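Bimanual Teleoperation Operator (part time, paid hourly)
Hoklow Robotics, Prerkgate site

Hoklow is hiring part-time operators to record demonstrations on our two-arm tabletop stations. The recordings are used to train Iton, our manipulation model. No robotics background is needed. If you have steady hands, can follow a written task sheet and don't mind doing the same short job many times in a shift, please read on.

The project

Iton learns from people. An operator controls both arms by hand through a pair of smaller leader arms, completes a task with household objects, and the station records joint positions and video from all cameras. One complete attempt is called an episode. Our current collection round, named Zoëga, calls for 2000 accepted episodes across the tabletop tasks. We have 395 so far, all recorded by our own engineers, who need to get back to their other work.

Most tasks in the round are simple to state: pick an object up, put it somewhere else, open or close something, hand an object from one gripper to the other. The hard part is doing them smoothly with two arms and no sense of touch. Expect to be clumsy at first. Everyone on the team was.

What you will do

Read the task sheet for the block and lay out the objects as it says.
Run the task through the leader arms, from the home pose back to the home pose.
Mark each episode as good, failed or unsure right after it ends.
Reset the table between episodes and move the objects to their next starting positions.
Write a short note when something goes wrong, such as a dropped object, a camera fault or an arm that drifts.
Stop the station and call the shift lead if a cable catches or an arm makes a noise it shouldn't.

Failed episodes are kept, so there is no penalty for them. We do ask that you label them correctly. A failed attempt marked as good costs us more time than a failed attempt.

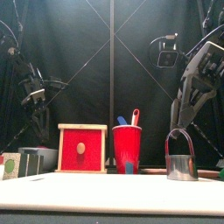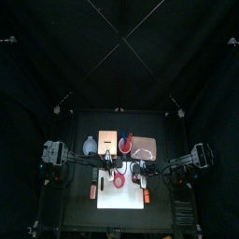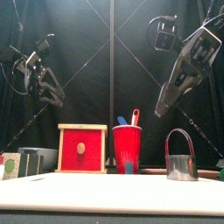
Two-arm station with tabletop objects set out, Prerkgate

Objects get swapped and moved between blocks, and the task sheet tells you which ones to use. Please don't bring in objects of your own. Each one has to be entered in the inventory before it can appear in an episode. Suggestions for new ones are welcome and go on the list in the break room.

Hours and pay

Shifts are four hours, mornings or afternoons. We ask for at least two shifts a week and can offer up to five. Work runs from October through the end of the round. If the round finishes early, operators in good standing will be offered a place on the next one.

Pay is $30 an hour, including training. You are paid for time on shift, whatever your episode count. There are no bonuses for speed. We tried a per-episode rate with a small group in spring and the motions got rushed, which showed up in the trained model.

You get a ten-minute break every hour away from the controls. Your arms and shoulders will need it, especially in the first week.

Training

The first two shifts are training. You will start with one arm, then both, then practice the full reset procedure. At the end of the second shift you record a practice block and go through the video with the shift lead. Practice episodes do not count toward the round.

Requirements

You are 18 or older and allowed to work in the United States.
You can use both hands and arms comfortably for the length of a shift. The chair and leader arms adjust for height, and you can work sitting or standing.
You can see well enough to judge small distances from a few feet away, with glasses or contacts if you wear them.
You can read and follow written instructions in English.
You are able to lift 20 pounds when stations need to be rearranged.

Experience that helps but is not required: sewing, lab bench work, instrument repair, assembly work, video games with a controller. Left-handed applicants are encouraged to apply. Nearly all of our recordings so far come from right-handed people and we would like a better mix.

Privacy

The station cameras point at the table. Your hands may come into view during resets, and those parts are trimmed before training. Each operator has a number in the data and names are kept in a separate file. We compare results by operator number to find problems with a station or a task sheet. Audio is not recorded.

How to apply

Send a short email to Eyvindur Lauritsen, who runs data collection at Prerkgate. Use the subject line "Zoëga operator" and include:

Which shifts you could work, and how many a week
Your dominant hand
A few sentences about any job or hobby where you used your hands carefully

A resume is fine but you don't need one. Please leave out photos and cover letters.

Applicants who look like a fit will be invited for a 30-minute tryout at the station. You will move a few objects with the arms and talk with Eyvindur about the schedule. The tryout is paid at the same hourly rate whether or not you are hired. Wear closed shoes and tie back long hair. Rings and bracelets need to come off before you use the leader arms, and there are lockers for them by the door.

The entrance is on the loading side of the building at 89 Prerkgate. Ring the bell marked Hoklow and someone will come down. Street parking is free after 9 a.m., and there is a bike rack inside the gate.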